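Hostlow Hall Users – list archive
Home | Threads | Search | Previous | Next

July 9, 2022
From: Dean Furnival
Subject: Re: clearing up after lunches – which bin??

Shinji, all,

Quick one as I'm out the door in ten minutes. Answers under your bits.

Shinji Kinoshita wrote:

> Can we please settle the clearing up before the Mottram lunch.
> Last time I came in to lock up and found plates in with the rubbish,
> three of ours, the proper ones, and a cup full of tea bags in the
> washing-up bin. I fished them out but I'm not doing it every time.
>
> My questions are
> - what goes in the blue bin, is it only plates or cutlery as well?
> - do paper bowls count as washing up (someone told me they did!)
> - are cans going in with everything else or not
> - do we need to order more cups, I make it 92 left in the cupboard
>
> Also the lid on the Wevar urn is loose again.
>
> Shinji

Right. Blue bin = washing up. Anything that goes back in the cupboard, so plates, the plastic beakers, cutlery, serving spoons. Scrape first please. Last time there was half a quiche in the bottom and it went through the lot.

Paper bowls are not washing up, whoever said that. Bowls, cups, napkins, sandwich bags, cling film and crisp packets all go in the big white one. I know some of the paper could be recycled but once it's got coleslaw on it they won't take it, I've asked.

Cans – put them to one side and I'll take them home with me, we've got a collection on our road. Empty them first, my boot still smells of ginger beer. If I'm not there leave them in a carrier by the back door.

Cups. 92 won't do it for Mottram, they've said 300 over the two sittings. I'll get 400 from Kurkden when I do the order. The box of 2000 is cheaper per cup but where would we put it, the cupboard's full of bunting as it is.

Clear one table at a time, washing up first and then rubbish. Last time we had four people all half doing different tables and things got put down in the wrong place becuase both bins were at the far end. Keep a bin at each side of whichever table you're on and move them along with you.

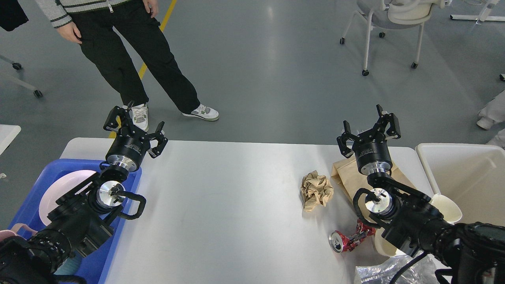
Pink plate in the blue bin. Can, paper cup and bags still to sort.

Paper bags, squash them flat before they go in or the liner's full in no time. Same with the clear bags, push the air out.

Tables get a wipe after, not before – I've seen people wiping round the rubbish. Cloths are under the sink, the yellow ones are for floors so dont use those.

Urn lid I'll look at. Think it only wants a new screw, there's a tin of odds and ends in the shed. If not we'll manage with the old one until December.

Can somebody else bring tea towels, mine are all at my sister's. Six would do.

Got to go
Dean

Last updated by list archive: July thread, 2 messages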